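Speaker notes: Refreshments at Trenwood, what we learned from the drinks table

Speaker: Ecaterina Coman, Facilities and Catering, Trenwood site
Time allowed: 22 minutes, with questions at the end

Opening

Good morning, and thank you to the Coldale office for the invitation. I have been asked to speak about cold drinks at meetings and open events. It is a small subject, and it takes up a surprising share of my team's working day. I shall cover what we serve, how we set it out and how we clear it away.

[Pause for latecomers. The door at the back sticks.]

Where we began

Until last spring, each department ordered its own drinks. Some bought cans, some bought cartons, and the Brillitz building had an arrangement with a shop across the road which had never been written down. At our June open day we expected 300 visitors and had no single list of what was in the store. A good deal of it was past its date and had to be poured away.

We now place one order for the whole site. Drinks come in plastic bottles with screw caps, so that a person who is called away from a meeting can close the bottle and take it along.

Telling one drink from another

This section usually brings the most questions, so please do not hurry it.

Tea and fruit drinks can look very much alike once they are out of the box. A reddish-brown drink and an amber-orange one are easy to confuse in a dim meeting room, and visitors do not always read labels. We ask staff to go by the cap first. A yellow cap and a green cap can be told apart from the doorway, and whoever is setting up can see at once which kind is running low.
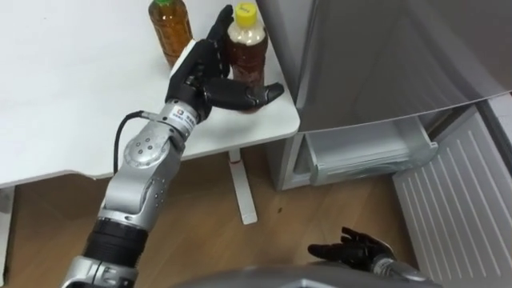

Cap colours are set by the supplier and may change without notice. When a delivery arrives, the person who signs for it should check the caps against the sheet on the store-room door and correct the sheet if necessary. Du Plessis House missed this step once and served sweetened tea to a party who had asked for unsweetened.

The table itself

We use plain white tables. Spills show up on them straight away and are wiped up straight away. Cloths were tried for one season and given up, mainly on account of the laundry.

Put out a few bottles at a time and top up from the trolley. Please keep papers, bags and chargers off the drinks table. Bottles for guests who need something particular should be set apart and named on a card.

[If asked about glasses: available on request, one working day's notice.]

Clearing away

Unopened bottles go back to the store within 90 minutes of the end of the event. Opened bottles are emptied at the sink, and the caps are put back on before recycling, as our contractor requires. Tables are wiped twice, once with a damp cloth and once with a dry one.

In the last quarter we supplied 63 meetings under these arrangements. Two complaints were received, both concerning the temperature of the drinks. A second fridge has been requested for the ground floor.

Questions

Likely topics: cost per head, water jugs, evening bookings. Refer questions about hot drinks to the kitchen. Copies of the ordering form are on the chair by the door.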